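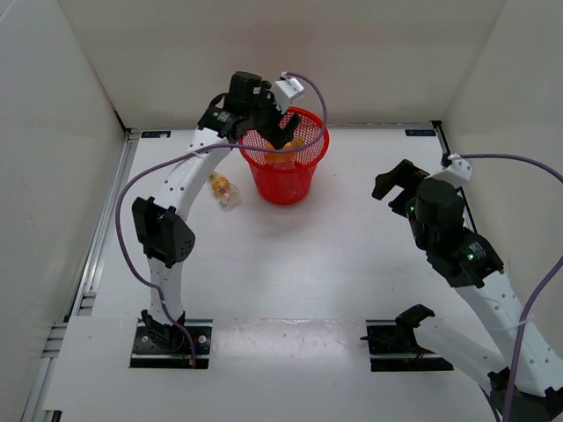
Left arm in the red basket, bottle still on the floor.

Nov 4, 2021. Short one, need to catch the bus.

Spent the morning on the planner again. Gralness kept treating the basket as a solid lump so every path stopped above the rim and sat there. Changed it to a ring with a hole in the middle - took 2 lines, after three days of moaning about it. Typical.

Then the left arm would go in but the wrist wanted to turn the long way round, with that purple cable looped over the top. Put a limit on the last joint. Ugly. Will do it properly when Ikow is merged, so never.

Perception is a mess. The clear bottle comes and goes in the depth map, only the orangey cap is steady. Tamiru gives me a box round the cap and nothing else. Might just grow the box by 70 mm along the long axis and hope. Same trick I threw out in July, oh well.

Right arm parked open over the floor and waiting on a lock it shoud have had ages ago. Log says 221 retries. Not looking at that tonight.

Tomorrow: lock bug, bottle, write up the ring thing for Sestodero. Buy milk.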